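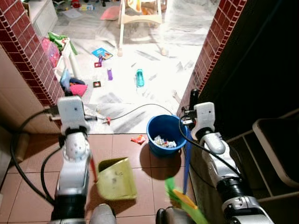

Murkgate held its winter open day on Wednesday, December 18, 2019, and I went along mostly to hear about the new library branch. The old one closed in January and people have been driving to Susia for their books ever since.

The talk started late. Glenys Prendergast, who runs the town's library service, went through the plans for the building on Kubo Street. It will open with 2574 books, most of them from the old branch, and 80 seats. Parking is the weak spot. There are 57 spaces and the swimming pool uses the same lot.

Someone asked about evening hours. The answer was two nights a week to start with, possibly three.

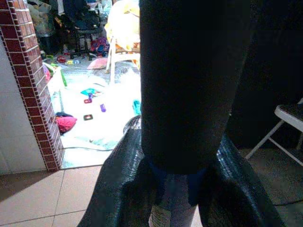
After the talk there was soup and bread, which cost two dollars and was good. I sat with Digby Cosgrove, who used to drive the book van out to the farms. He would like to see it back. The van needs a new gearbox, and the quote was roughly $2000.

The local history table had bus timetables and school registers you could leaf through. I found my aunt's class but not my aunt.

Parking was free all day. The number 6 bus stops across the road.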